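Sorting Stations and Handwritten Labels: Do They Help?
Student project report, Trullitz program
October 12, 2017

Background

Our project started from a claim in the Cuvolis storage handbook, which says that a labeled basket "all but ends" misplaced items in a shared break room. We doubted it. The handbook gives no source, and the one earlier student report we found, from Prunmont in February, tested labels only on items that were already easy to tell apart. A label that tells people where a banana goes has not proved much.

Setup

We wanted a station cheap enough for any office to copy, with two categories and no instructions beyond the labels. 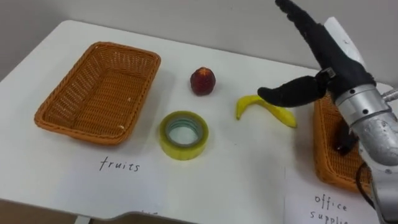 Choosing the test items took longer than building the station. We argued for a mixed pile, placed between the baskets so that neither side had an advantage. The tape roll lying flat next to the banana is a fair version of that pile, although both are yellowish and we later wondered if color was a distraction. The basket for fruit has its one-word label in front of it, in thin black lettering. We set a limit of 300 sorting rounds and kept to it.

Labels

The Delić method asks for printed cards. We wrote ours by hand – partly to save money, partly to see if neatness matters at all. We have no printed version to compare against, so we can't say.

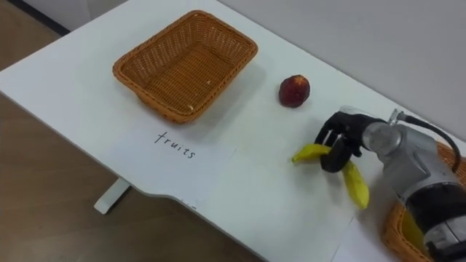 Figure 2. Empty basket with the "fruits" label in front and one dark red fruit on the table.

The second category gave us more trouble. "Office supplies" is broad, and we are not convinced that people read it the same way. Does a lunch box count if it stays at your desk? Our items avoided the question, and that is a weakness. 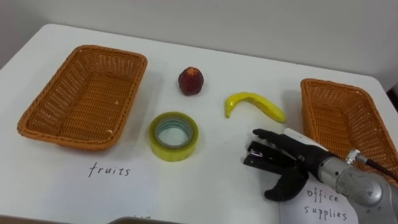
Figure 3. Both baskets, with the "office supplies" label at the right.

Limits

The handbook's claim may be true, but our test can't support it. The items were too easy and the table too tidy. A real break room has 800 things in it and half of them are mugs. We would repeat the work with three baskets and harder items before recommending labels to anyone.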